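Home Diary Older entries Garden notes Contact

May, after tea

Went through the water bill again. Padovgate say we used 408 litres a day last quarter, up from 300, in a house where two of us shower at the pool most mornings and the lawn has been left to die. I rang them. A pleasant young fellow told me the meter is very accurate. I asked how he knew. He said it had been tested. I asked when, and he went off to find out and the line played pan flutes until I gave up.

So this morning I did my own test. Turned every tap off, wrote down the number on the dial, sat on the back step with the crossword and looked again after 40 minutes. It hadn't moved. The pamphlet says this means no leak. It might also mean the meter only goes when it feels like it.

The neighbour on the downhill side blames the washing machine. She has read that front loaders use next to nothing, so ours must be faulty. I have my doubts about "next to nothing", having watched ours fill. I'll run a cold load tomorrow with the grey water hose in a bucket and see what comes out.
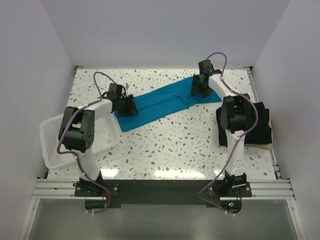
Long teal thing, laid across the speckled table.

The brochure from Neltthorpe came in the same post. They sell rainwater tanks and would like me to believe one will pay for itself in six years. Their sum assumes it rains. It also leaves out the pump, which is $1719 fitted, and the slab, which they call "site preparation" and don't price at all. I pencilled the real figure in the margin and put the thing in the recycling, then took it out again for the measurements.

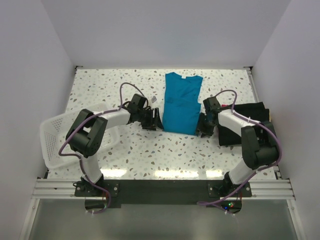 I've half a mind to buy a plain second-hand tank and run it off the shed roof with no pump, just a tap at the bottom and a watering can. The tomatoes wouldn't know the difference. The colour would be whatever was going, and I'd still have to clean the shed gutter, a job I've put off since before Christmas.

Ring Padovgate again in the morning, before nine. Ask for the test date in writing.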